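Ticket 419: Notes and photos not syncing between laptop and tablet
Product: Dendel (desktop and tablet)
Opened: 29 May 2020
Status: Closed, with grumbling
Assigned to: Matěj Štěpánek

Reported problem

Customer keeps all her notebooks in Dendel, plus a folder of phone photos going back several phones. The laptop says everything is up to date. The tablet also says everything is up to date. They do not agree on what everything is. The tablet is missing the Marchetti notebook entirely and has two copies of a shopping list, one of which she swears she deleted in September.

She has already turned it off and on again, reinstalled the app, and changed her password, in that order. The last of these did nothing except lock her out of the laptop for an afternoon.

First look

Asked for the sync logs from both devices. Received the laptop log twice, under two different file names. Asked again, got the tablet one. Laptop shows 250 items in the account, tablet shows 213. So the tablet isn't imagining its clean bill of health, it simply has a smaller idea of the world. 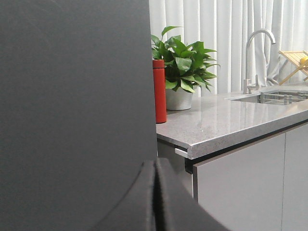 The tablet log stops asking the server for changes partway through the list, writes "complete" and goes off for a lie down. There's no error code. I'd have settled for a rude one.

Storage on the tablet is fine. Account quota is fine. Clock on both devices is set correctly, which I only checked after wasting an hour on another ticket where it wasn't. Customer confirms she is signed in with the same email address on both, and sent a screenshot to prove it, with a level of emphasis I probably deserved.

Things tried

Signed out and in on the tablet. Count stayed at 213.

Cleared the local cache from Settings, Storage, Clear offline copies. Count dropped to zero, climbed back with great ceremony, and stopped at 213.

Moved a test note into the Marchetti notebook from the laptop. It turned up in the browser version within a minute. Nothing on the tablet. At least that told us the server copy was good and the laptop was behaving. 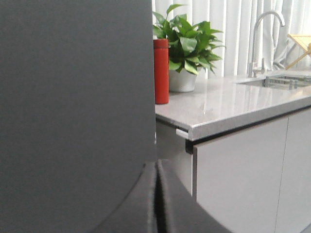
Is it safe to clear the offline copies if some notes haven't synced yet?
Only if you can see those notes in the browser version first. Anything that lives solely on the tablet will be gone once the cache is cleared, and the warning box doesn't make much of a fuss about it.

We went through the browser version together before clearing anything, and she copied three stray recipes into an email to herself as insurance. Sensible. I have colleagues who don't do that.

What we found

The tablet also runs Sterkard, a battery saver that came preloaded and that she has never knowingly opened. Its default setting is to pause any app it considers "chatty" after 8 seconds in the background. Dendel on the tablet hands its sync over to a background process as soon as the screen dims. You can see where this is heading. The process gets paused, wakes up later, finds its queue empty and reports success.

Why it always stopped at the same number I can't fully explain. My best guess is that the Marchetti notebook has large scanned pages near the front, and the sync never got past them in the time allowed. I've passed that to the app team with both logs attached.

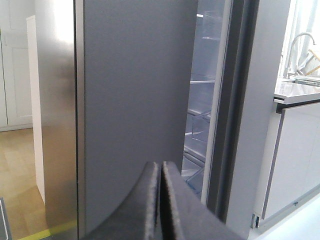

Turnen wrote back that the same thing had been seen on a different tablet model, that "complete" is currently what the app says whenever the queue is empty for any reason at all, and that yes, everyone there is aware of how that sounds.

I have asked for the wording to be changed. I asked for it last year as well, so this one can join the other request and keep it company.

Fix applied, in order

1. On the laptop, wait for sync to finish, then close Dendel.
2. In the browser version, check that every notebook is listed. Open the largest one and scroll to the end.
3. On the tablet, open Sterkard, go to Managed apps, and set Dendel to Never pause. The setting doesn't save until you back out using the arrow at the top. Swiping out of it discards the change without comment. 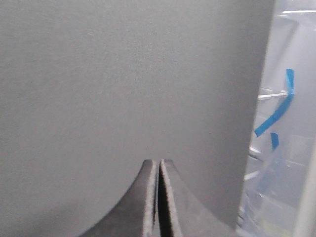

4. Clear offline copies in Dendel on the tablet, plug it in, and leave the screen on until the count matches the browser.
5. Delete the extra shopping list from the browser version only.

Result

Count on the tablet now reads 250. Marchetti notebook is back, scanned pages and all. The second shopping list has stayed deleted so far, and the customer has promised to let me know if it rises again.

She asked whether she could just uninstall Sterkard. She can't, it's part of the system image, but she can disable it under Apps, and I've sent her the steps for that separately.

Closing ticket. Reopen under the same number if the counts drift apart.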